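Tuesday, late

Up at 6:40, rain again. Took the bus as far as Vuvham and walked the rest to save the transfer.
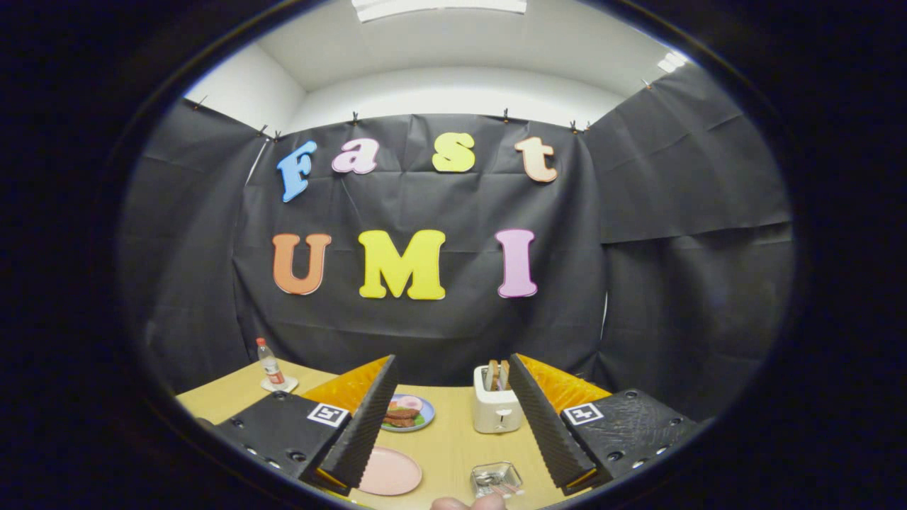 Foam letters on black paper, with black curtains on both sides.

Spent the morning on the water bill. They want 2745 for the half year and I make it 1221, going by the meter readings in my notebook. Phoned twice. The second woman was polite and said to send the readings in writing, so I copied them out at lunch and mailed them from Valtgate. The line at the post office went out the door.

Dragica Hodžić came by at 4 with the jars she borrowed in July and a bag of plums. We talked mostly about her knee. She has an appointment but not a date for the operation. I gave her the spare umbrella to get home with and forgot to ask about the ladder.

Cooked half the plums down with a little sugar and froze the rest. They were sourer than last year's. Burned the bottom of the small pan and left it soaking.

Kitchen tap is still dripping. I tightened it and it got slower for an hour or so, then went back to how it was. It needs a washer. Must measure the old one before going to the hardware store, as I bought the wrong size last time.

Read two chapters in bed. Back is better than yesterday. Trash goes out in the morning.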